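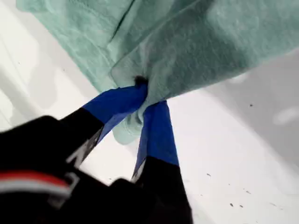
**Figure 3.** Pinch grasp on terry cloth with the blue fingertips. A second layer of towel is folded over the first near the grasp point.

## 4. The Control Stack

We now describe Stakerard, the software layer that sits between the bimanual policy and the servo bus. Most of the effort in this project went into this layer, and we think it's where the most interesting lessons are. A learned policy gets the attention in cloth folding papers, but the same policy weights can look clumsy or graceful depending on how their outputs are timed, smoothed and checked on the way to the motors. We found this out slowly and with a good deal of delight, one log file at a time.

### 4.1 Action chunks and blending

The policy emits a chunk of 18 future joint targets for both arms. Executing a full chunk before asking for the next one gives smooth motion inside the chunk and a visible hitch at every boundary. Replanning at every step removes the hitch but makes the arms dither, especially when two folds are equally good and the policy keeps changing its mind.

Stakerard takes a middle path. A new chunk is requested while the old one is still running, and the overlap is blended with a weight that depends on how much the two chunks agree. When they agree, the newer one takes over almost at once. When they disagree, the older one is held for a few more steps, and the disagreement is written to the log as a scalar we call *tug*. Tug was meant to be a debugging aid. It has become the single most useful signal in the system! High tug shortly before contact is a strong hint that the perception side is unsure which layer of cloth it is looking at.

Both arms share one blend weight. We tried separate weights early on and dropped them, as the arms would drift apart in time and one would start its lift while the other was still closing.

### 4.2 Layer perception

Telling one layer of fabric from two is hard from an overhead view. Terry cloth is especially rude about it: the pile hides the edge, and a fold reads as a soft band of shading that could as easily be a ripple. Our layer estimator, Furko, works on short windows of wrist and overhead views and returns a per-pixel score for "edge of an upper layer," together with a direction pointing into the fold.

The direction turned out to matter more than the score. A gripper that approaches along the fold direction can slide one fingertip under the upper layer and close on it alone. A gripper that approaches across it tends to take everything. We therefore pass the planner a small field of directions and let it pick an approach it can reach with both elbows clear.

Furko was trained on 1119 labeled windows, a small number for this kind of model. Labels were drawn by hand on a single view and carried to the others through calibration. We expected to need far more. Most of the gain came from fixing time stamps: the wrist stream had been lagging the overhead stream, and once the two were aligned the same labels gave a much sharper estimator with no change to the network.
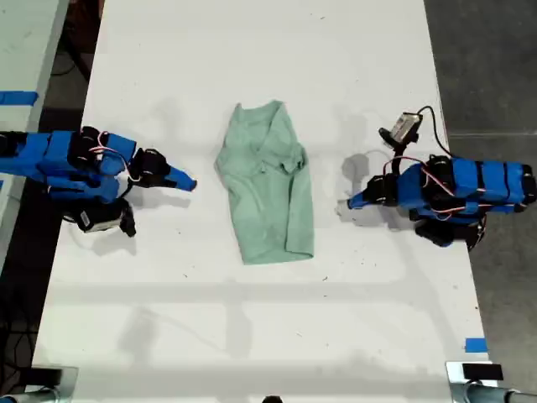

Ju-won Heo, reading a draft of this section, objected that a shared blend weight punishes the arm that is doing fine, and that on a T-shirt the two sides are rarely equally hard. We agree with the second half of that. A sleeve under one gripper and a flat hem under the other are very different problems, and the shared weight does slow the easy side down. Our answer for now is that the cost is paid in time, while the cost of separate weights was paid in dropped garments. A version that shares timing but keeps separate smoothing is the first item on our list.

### 4.3 Planning around the other arm

Two arms working over one garment spend much of a fold close together. Full collision checking at control rate was too slow on our machine, so the planner, Dunmore, splits the job. An offline pass builds a coarse table of wrist poses that are safe for any pose of the opposite arm. At run time Dunmore first looks in the table, and falls back to an exact check only if the requested pose is missing from it.

The fallback has a budget of 15 ms. If it runs out, both arms hold their last safe target and the policy is asked for a fresh chunk. In early tests this happened often near the collar, where the policy likes to bring the fingertips face to face. Adding a small repulsive term to the blended targets, active only when the wrists are close, made the hold rare enough that we stopped tuning it. 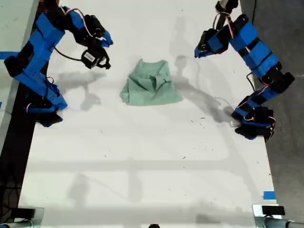 The table also gave us a cheap way to rank starting states. For each crumpled garment we can ask how many of the candidate grasp pairs land on safe entries, and the answer predicts quite well whether the first move should be a fold or a simple spread. When few pairs are safe, Dunmore asks for a spread: grasp two distant points, lift slightly, pull apart, release, look again. The policy was never trained to make this choice itself. We like that the decision lives in a place where a person can read it, change one threshold and see what happens.

### 4.4 Replay tooling

Everything above was tuned with Durkent, our replay tool. It loads the joint targets, the measured positions, the camera streams and the tug signal onto one timeline, and lets the user swap any module and rerun it against recorded inputs. The rerun is open loop, so it can't tell us how the cloth would have moved. It does tell us, within seconds, whether a change to the blending would have altered the commands at the moment something went wrong.

A recorded episode can be opened at a given control step from the command line:

```
durkent open --episode 70 --at-step 1119 --overlay tug
```

We use the overlay constantly. Scrubbing back from a missed grasp to the first rise in tug is usually enough to assign the fault to perception, blending or planning, and it has settled several arguments among the authors. The log format is plain and versioned, with one record per control step and the module settings stored in the header. Older episodes can be replayed under newer code, provided the joint ordering has not changed. Section 5 reports the ablations, all of which were run with the settings stored in this way.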